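News from the Quezada workshop: memory boards and the learning set

The bench work at Quezada has moved on since the last newsletter. Through the spring the arm was used mainly for sorting loose parts. It is now being used to gather examples of work on desktop computers, which is the part of the programme that Gorkach asked us to bring forward.

The aim is to build up a set of recorded runs that a learning system can be trained on. In each run an operator guides the arm through one short job, such as gripping a long, narrow board or lowering the fingers into an open case. The movements of the arm and the views from the cameras are stored together, with a one-line note of what the job was meant to be. By the end of May we had 298 runs that passed checking.
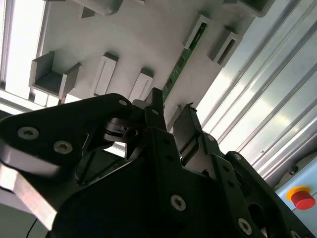
Most of the early runs were spoiled by small differences in where things started. A board leaning a little in its holder needs a different approach from one standing straight, and operators were correcting for this by hand without noting it. We now ask them to leave the lean as they find it and to record the run anyway. The learning system needs to meet these cases, and a set made up only of tidy starts was of little use when we tried it at Isura.

Runs that go wrong are kept as well, in a separate folder. If the operator misses the grip and recovers, the whole run stays in the main set and the recovery is marked. If the run is stopped early, it goes into the second folder with the reason. Please do not delete anything at the bench, even if it looks useless.

A session lasts 50 minutes, followed by a break. We tried longer sessions and found that operators became hurried towards the end, and the hurry shows up clearly in the recordings. The target is 60 good runs for each job before we move on to the next. Two jobs have reached that figure so far. Work inside the case is slower, as there is less room for the fingers and the wiring has to be kept clear of the path.

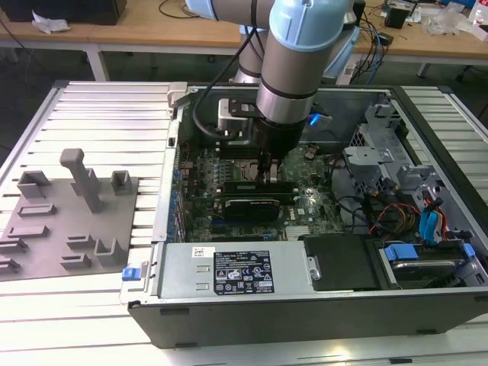
Checking is still done by eye. One person watches each run at normal speed, then steps through the moments when the fingers close and open. Notes should say what the arm did in plain words. "Closed too high, tried again" is enough. Several people have written "poor run" with nothing else, and those notes have had to be redone.

The first full set goes to the Musedville office for training at the end of the month. They will send back a trained version to be tried on the same bench, starting with the simplest lifts. Anyone who would like a turn as an operator can put their name on the sheet by the workshop door. New operators need one practice session before their runs are counted. The bench is free after 2 in the afternoon.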